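4. Packing the Tundel bag

Read section 3 first if the liner is still folded in the shipping sleeve.

4.1 Lay bag on a clean flat surface. Zipper side up.
4.2 Open main zipper the full length. Slow around the curve. Don't yank.
4.3 Spread the opening wide, push the lining down into the corners. Creases OK.
4.4 Heavy stuff first, flat on the bottom. Shoes, toiletry case, chargers. Clothes on top, rolled.

Padded sides, pale outer fabric:

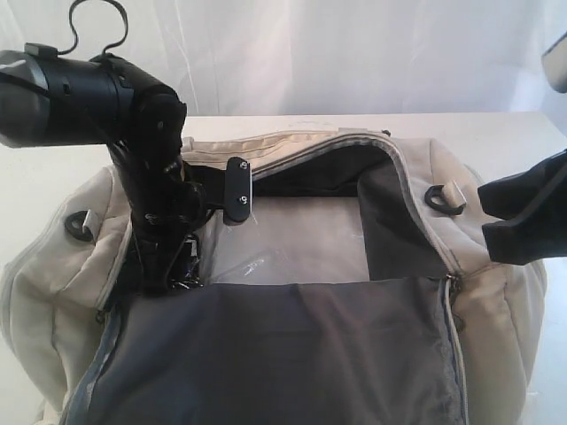
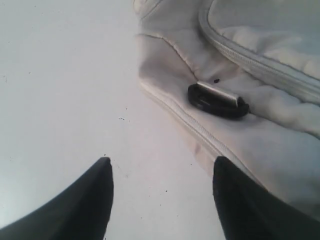
4.5 Press down on the load with both hands. Let the air out before you zip.
4.6 Tuck lining away from the teeth, then close. One hand holds the two edges together, other hand pulls.

CAUTION: If the zipper sticks, stop. Back up an inch, clear the fabric, try agian. Forcing it bends the teeth and that's not covered.

NOTE: Max load 31 lb. Over that the padded seams start to pull. Weigh it at home if your flying.

NOTE: Light fabric marks easy. Wipe with a damp cloth, no bleach, air dry 30 minutes before storing. Do not machine wash.

4.7 Storing empty: zip halfway, fold once across the middle, keep out of sun. Nothing heavy on top, the padding goes flat and takes days to come back.

Replacement zipper pull is part 3613, order from Puner. Strap parts see section 5.

Rev. February 4, 2019, A. Herath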